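Can a machine put the groceries away yet?

Posted in: Robots, Work
11 comments

I spent most of Tuesday at a place in Hornham that builds and tests robot arms for small jobs, and I've been asked by a few readers to write it up. The short version is that chores are closer than they were when I last wrote about this, and further off than the ads say.

Some background for new readers. I worked in a warehouse in Metthorpe for a long time, first on the floor and then doing scheduling. I am not an engineer. I look at these things the way I used to look at any new equipment, which is to ask what it does in an hour, what it does when something goes wrong, and who has to stand next to it.

What machines already do well

Dishwashers and washing machines. I know people roll their eyes at this, but they count. A dishwasher does one of the worst jobs in the house and does it better than I do. It manages this by being a closed box where the dishes stay put and the water moves. Somebody still has to load it and unload it.

Robot vacuums are fine. Mine has run most days since last May and gets stuck on the same rug fringe it always did. I move the chair legs for it. I would buy it again.

On the shop floor the list is longer. Palletizing, case sealing, labeling, moving totes from one end of a building to the other. We had a palletizer at Metthorpe that handled 300 cases an hour on a slow day. Every case was the same size, came down the same belt and faced the same way. When we switched suppliers and the new cartons came in a bit softer, it crushed them until the grip was reset. That took most of a shift.

What they don't do well

Anything where the stuff is mixed up and lying any old way. That covers most of housework. A kitchen counter after supper has hard things, soft things, things stacked inside other things, and one item that is full of liquid and you can't tell from the side.

Soft packaging is the one I keep going back to. A box has corners. A bag has whatever shape it took when it landed. Pick it up by the end and the contents slide. Pick it up in the middle and it folds. We had people who could pull mixed bags out of a bin all day without looking at their hands, and we never found a machine that could take over that station. We tried two. One of them was sold to us as "flexible."

The Hornham visit

The company is called Hegde. They make a two-arm bench setup and they lease it to food packers and a couple of hotel laundries. They also run a household bench, which doesn't bring in any money yet as far as I could tell. I asked to spend my time on that one.

The way they work is to lay out ordinary things on a table and have the arms do a small chore with them. Put the cup here, put the packet there, stand the plate in the rack. Then they mix it up and do it again. They told me the household bench has logged more than 3,000 of these runs. I asked how many of those were clean from start to finish with no help, and got a long answer about what counts as help. I don't hold that against them. We had the same argument about our palletizer.

Things I wrote down while I was there:

The arms are slow. A person would finish and be out of the kitchen while the arm was still lining up.

They are steadier than I expected. The arm I watched didn't jerk or hunt around. It went in, stopped, adjusted and closed.

When a grab went badly it tried the same grab again. Sometimes three times. A person changes something after the first miss, usually without thinking about it.

Having two arms helps more than I would have guessed. One can hold a thing still while the other works. Most one-armed demos you see online avoid any job where that would matter.

Shelves are harder than tables. Putting something down on an open table is forgiving. A raised shelf has an edge to clear, and whatever was put there before is in the way of what goes there next.

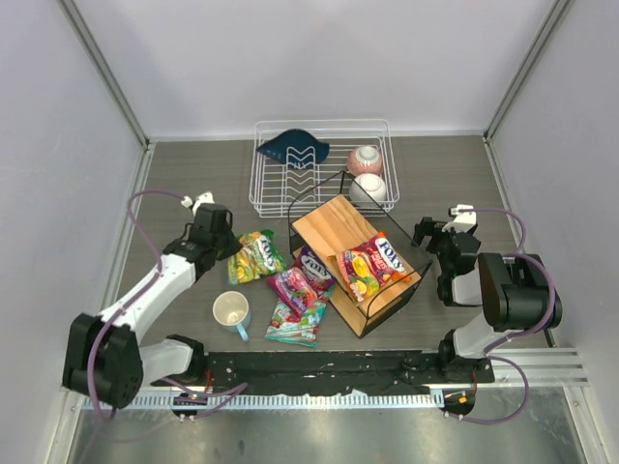

Candy bags are a fair test, in my opinion. They are light, they are shiny, they slide over each other, and they cost next to nothing if you drop one. If a machine can shelve a pile of those without a person reaching in, I'd trust it with most of my pantry. I wouldn't trust it with eggs.

Dishes are a different problem. The shape is predictable, so the grab is easier, but the penalty for a miss is a broken bowl and somebody sweeping. I asked about glass and they said they keep it off the bench for now. Sensible.

What it would cost

I can't give a real number because Hegde doesn't sell to homes. The closest thing I've seen priced is a single small arm from Dresico, which was $439 a month on lease when I last checked, with setup on top. For that you get an arm bolted to a bench. It can't go and fetch the groceries from the car. You could pay a person to come by for a few hours every week for that money, and the person can also do the stairs.

For a shop the math is different. If you have one dull job that runs two shifts and the parts are always the same, the arm pays. If the job changes every few days, work out who is going to retrain it and how long that takes, and put it in the budget before you sign. We didn't do that at Metthorpe and it hurt us for the first year.

Where I come down

For the shop floor, yes for fixed work, and mixed picking is getting closer. I would look at it again next year if I still had a floor to run.

For the house, I'd say single tasks on a clear counter, slowly, with somebody in the next room. Folding towels will probably come before putting away shopping. Loading a dishwasher somewhere in between, if the racks get redesigned for it, and I think they will be.

I asked if I could go back in the fall and see the same bench with the same jobs, and they said yes. I'll bring my own bag of groceries and a stopwatch.

Filed under: robots, warehouse work, kitchen
Previous post: Replacing the belt on an old dryer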